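Week 7 handout, Play and Early Language

Set out two things only, plate and toy corn, well apart. Say the phrase once ("corn on the plate"), then wait. No pointing! Full 60 seconds before you repeat it. Write down what the child does first, even if its just a look.

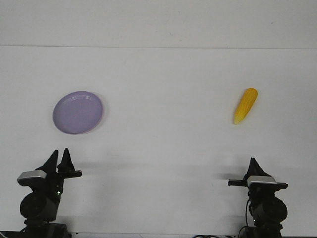

Mellthorpe College, Department of Early Childhood Studies

Purple plate left, yellow corn right. Swap sides for second try. Plain table helps, less to grab at. Observation sheets due Thursday, October 29, 2026, bring teh paper copy.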